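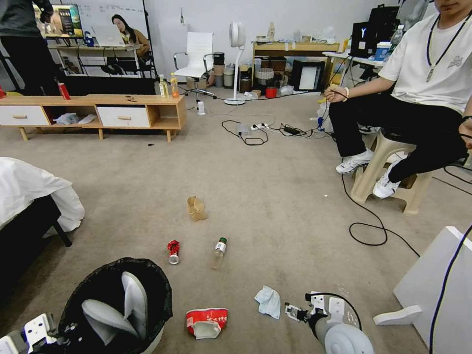

4.2 Assigning petitions to a level of government

The petition system in Stalturia accepts a request from any registered voter and sends it to the petitions office of the national assembly, which must decide whether the matter is one for the assembly at all. Requests found to belong to a city or district are closed without debate. The rule looks simple on paper, but many everyday subjects are split between levels. Waste is the clearest case in our data. A crushed soda can or an empty plastic bottle, like those in Figure 2, falls under the national deposit act, while a crumpled paper cup such as the brown one in the same figure is covered only by city ordinance. A petitioner who complains about "trash" in general has therefore addressed two levels at once, and the office has to pick one.

The full set contains 1,573 petitions submitted through the Tan portal. We removed exact duplicates before this count was made, but kept petitions with different wording that asked for the same thing. The portal text field is short, and petitioners often use most of it to state a grievance, leaving the actual request to the final sentence or to the title. For this reason the title and the body were read together and treated as a single unit of coding.

A random sample of 200 petitions was drawn for hand coding. Each was read by both coders, who worked separately and did not see the decision of the petitions office. The coders recorded the level of government named by the petitioner, the level that holds legal authority over the request, and the form of the request (a new law, a change in spending, an inquiry, a removal from office, or a statement of opinion). A petition could be marked "mixed" for legal authority where the relevant statute gives part of the power to each level. It could not be marked "mixed" for form. Where several requests were made, the first one that could be carried out was coded.

The distinction between the level named and the level responsible is central to the analysis. Earlier work on blame in federal systems tends to rely on survey items in which respondents are handed a list of public services and asked who runs each one. Such items measure knowledge under prompting. Petition texts measure something closer to ordinary practice: a person has decided to act, has chosen an addressee, and has written down a reason. The cost is that we observe only people who chose to write. Voters who correctly took a complaint to the city hall in Giltodel do not appear in the portal, so the share of misdirected petitions should not be read as the share of misinformed voters.

Language posed a second problem. A large part of the material is written in an accusing style, and terms such as "betrayal," "fraud" and "treason" are used in ways that do not match their legal meaning. The coders were told to disregard tone when assigning form. A petition stating that ministers had betrayed the public by closing a bus route was coded as a request about spending if it asked for the route to be restored, and as a request for removal only if it asked that a named office holder leave the post. Petitions that made an accusation and asked for nothing were coded as statements of opinion. The petitions office follows a stricter practice and closes any text that alleges a crime, whatever else it asks for – a rule that accounts for several of the differences between our coding and the official record.

Disagreements between coders were settled by discussion after the first round. Most concerned transport and housing, where authority in Stalturia depends on the funding source as well as on the subject. A regional road in Bomdale, for example, is maintained by the district, but resurfacing is paid for from a national grant with conditions attached. We settled on the following rule: authority lies with the body that could grant the request without the consent of another. If no such body exists, the petition is mixed. The rule is easy to apply but it enlarges the mixed category, and readers who prefer a narrower definition may wish to consult the alternative coding in Appendix B.

A further restriction comes from the signature threshold. Petitions receive a written reply from the responsible ministry only after reaching 200 signatures. Below that point the office gives a standard reason code and nothing more. The codes were revised during the study period, and the older code 2 ("not a matter for the assembly") was divided into separate codes for city matters, district matters and matters before a court. We merged the new codes back into the old one to keep the series consistent. Some detail is lost by doing this. It does not affect the main comparison, which is between petitions admitted and petitions closed on grounds of authority.

Finally, the date used for each petition is the month of submission and not the month of decision. The office works through a queue, and delays grow when the assembly is in recess, so that a petition filed in February may be decided under a different chair. Using the submission month keeps the petition next to the events its author could have known about. Models with the decision month in its place are reported in Appendix C and are discussed in Section 5 together with the results for Giltodel.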